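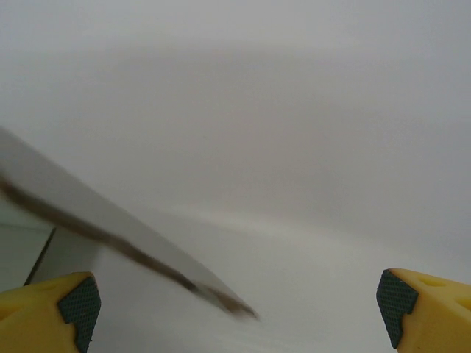

What does Lestlow do?

Lestlow packs small goods for other companies. Most of them are kitchen tools and small household articles which come to us without a box and leave us in one.

Our company is in Irkholm, in the old printing house behind the bus station. The entrance is on the yard side, and there is a bell which you must press quite hard. We started with one customer, the cutlery maker Stetsiuk, who needed plain boxes for cake knives and palette knives. They are still with us. Last year we packed 1,873 orders, and many of them were small.

How we work

When your goods arrive, we open one carton and compare the contents with your list. If something is different, we write to you the same day and wait for your answer before we pack. Then we make one sample box. You receive photographs of the sample, or the sample itself if you prefer to hold it in your hands, and you tell us what should be changed. Long and flat articles get a paper sleeve first. If they have a point or an edge, a cardboard guard is added, and this is included in the price.

We keep our work surfaces clear. Only the order which is being packed may be on the surface, and the leftover sleeves and labels go back on the shelf before the next order begins. This rule comes from our first winter, when a customer of ours received the instruction leaflets of another one. We apologized to both, and they both remained our customers.

The boxes

Our own box is called Skelleo. It is a simple box with a lid, without window and without magnet, and it comes in 4 sizes. The standard color is gray. We have been asked why we did not choose white, and the answer is that white shows every finger mark after one hour on a shop shelf. Other colors are possible, but please allow 40 days for them, as we must order the board specially.
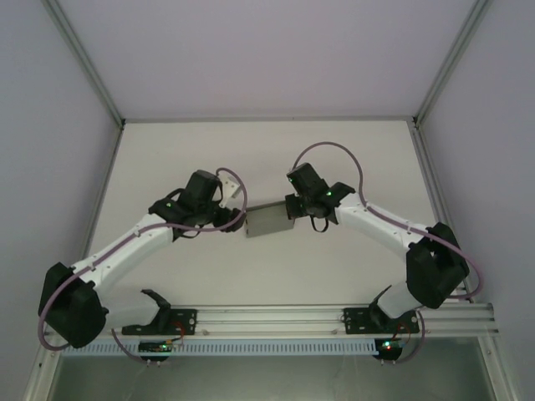

A small gray box on the work surface.

You can also send us your own boxes. We only ask that they are delivered flat and dry. Our storage room is not large - it holds material for a few orders at once - so please tell us before you send a full pallet.

Who we work for

Our customers are mostly small makers and shops which do not have the space to pack at home anymore. We accept orders of up to 200 pieces without a contract. For larger quantities we prefer to talk first, and if we think the job is too big for us we will tell you so.

In March we close for one week to count the stock and paint what needs painting. Letters are answered when we return.

Visits

Visitors are welcome in the mornings, from nine o'clock. Please bring one piece of your product with you, also the ugly one from the test series - we can measure it while you drink your coffee. Parking is in the yard, on the left side. The right side belongs to the bakery.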